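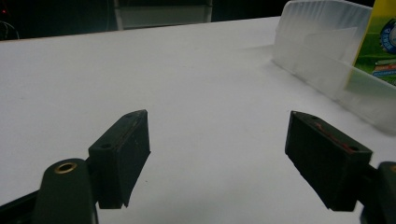

Nurhan Öztürkmen
Infrastructure correspondent

Olberg pumping station enters load testing

Commissioning of the new stormwater pumping station at Olberg has moved to the load-testing stage, following completion of the discharge culvert beneath the harbor road. The station is designed to drain the low-lying Ornwood district when high water in the estuary prevents gravity outflow through the existing sluice.

The installation consists of four vertical axial-flow pumps, each driven by an electric motor and mounted in a separate concrete intake bay. Three units are needed to reach the design discharge of 12 cubic meters per second. The fourth is held in reserve and rotated into service so that operating hours stay even across the set. Each bay can be closed off with stop logs and drained for inspection while the others continue to run.

Ornwood covers 429 hectares, most of it below the spring tide level. Until now the district has relied on a tidal flap gate and two mobile diesel pumps. During prolonged surges the gate stays shut and runoff collects in the main drain, which has overtopped its banks twice in the past decade.

The first test series, carried out in May, was limited to single-pump operation at reduced speed. Vibration readings on pump 2 exceeded the acceptance limit in one narrow speed band. The contractor, Givico, traced the problem to uneven flow at the bay entrance and fitted a steel guide vane on the upstream side. Repeat measurements were within limits, according to project engineer Doğukan Tatlı.

"The pump itself was in order. The approach flow was turning too sharply at low water levels, and the vane corrects that," Tatlı said. "We will check the same speed band again with all three duty units running."

The current series calls for continuous operation for up to 16 hours at the design discharge, with water recirculated from the harbor basin through a temporary inlet. Levels are recorded at the intake, at the culvert outlet and at the road bridge upstream. The standby generators will be tested separately under a simulated loss of grid supply.

Culvert construction proved slower than planned. Sheet piles driven along the quay met an old timber revetment that did not appear on the survey drawings, and a 141-meter section had to be realigned. Stella Urio, who heads the drainage authority's works department, said the change added to the excavation volume but left the hydraulic capacity of the culvert unaffected.

Control of the station will pass to the regional operations room once the tests are accepted. Its level forecasting system, Miranda, will issue start commands ahead of expected gate closures so that the main drain can be drawn down in advance. Local manual control remains available at the station.

The mobile diesel pumps will stay in Ornwood through the first winter of operation.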